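Week 3 handout: Evaluating a simulation package before you buy
Instructor: Monique Delaunay
Lab section: Monday

Reading for this week: the Rukel trial guide, the sections on scenes and cameras. Skip the licensing section until next week.

1. What is on offer

Rukel is a simulation package for indoor mobile manipulators. The vendor, Umix, sells it in two parts. The base kit covers the physics, the robot models and a scene editor. The add-on, called Mosura, is a library of furnished rooms with ready-made surface materials. Our lab has a trial license for both. It allows 50 hours of compute, shared by everyone in the course, so please close your session when you finish.

The question for this unit is whether the package is good enough to train and test a grasping policy before any hardware is involved. You are writing as if for a buyer. The buyer wants to know what the product does well, what it does badly, and what it would cost in staff time to work around the bad parts.

2. The wrist view

Most of the work in this unit uses the wrist view. The camera rides with the gripper, so the housing and the two fingers stay in view while the rest of the room swings past. Students used to a fixed overhead camera find this confusing at first. Walls run at a slant, and a small turn of the wrist can replace most of the background.

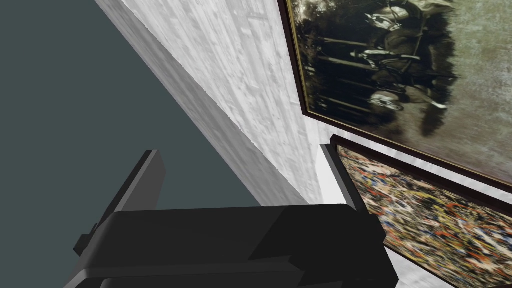

Start your review with the gripper model. Check that the fingers can be told apart from whatever is behind them. A dark finger over a dark surface is a hard case for any segmentation method, and a busy background is hard in a different way. A painting with a splatter pattern has strong edges all over it, and an edge detector may report far more of them there than on the finger in front. Wall art is therefore a useful part of a room library. Rooms with bare walls make a policy look better than it is.

Next, look at materials. Marble, wood and concrete should differ in pattern as well as in color. Note any surface that is completely flat in tone. A flat surface gives a feature tracker nothing to hold on to, and depth estimates from a single camera tend to drift there.

3. Comparing with Rolland

Rolland is the package the lab used before. It has fewer rooms and no wrist view by default, but its scene files are plain text and easy to edit by hand. Rukel scene files have to be opened in the Umix editor. For a small team this may not matter. For a team that generates rooms by script, it matters a great deal.

Our trial copy of Mosura lists 214 rooms. Do not take the number at face value. Open several and check whether they are really different or the same floor plan with new materials. In your report, say which rooms you opened and how you chose them.

4. Steps for the lab

Work in pairs. One person drives and the other takes notes - swap after the second room.

Step 1. Load a room and move the arm to its rest pose. Write down the load time.

Step 2. Open the gripper fully with nothing in it. Save a wrist view.

Step 3. Turn the wrist slowly through its range and stop wherever something looks wrong. Common faults are gaps between walls, flickering surfaces and objects that pass through each other.

Step 4. Point the wrist camera straight up. Ceilings get less attention than floors in most room libraries, and faults collect where trim meets wall. Look along each boundary for saw-toothed edges. Record the room name and the joint angles so that someone else can get the same view.

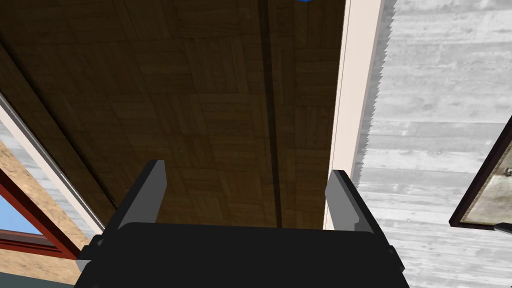

Step 5. Rate each fault as cosmetic or serious. A jagged edge on a strip of trim is cosmetic for a grasping task. It could be serious if the buyer plans to train a mapping system on the same rooms.

Step 6. Repeat in a second room.

5. What to hand in

A report of 2 pages, plus your saved views. Give the room name with each view. Keep opinion and measurement in separate sections. If a load time came from a single run, say so.

Reports on Rukel alone are fine. Pairs who also want to run the steps in Rolland should ask me for the camera file, as the default setup will not give a wrist view.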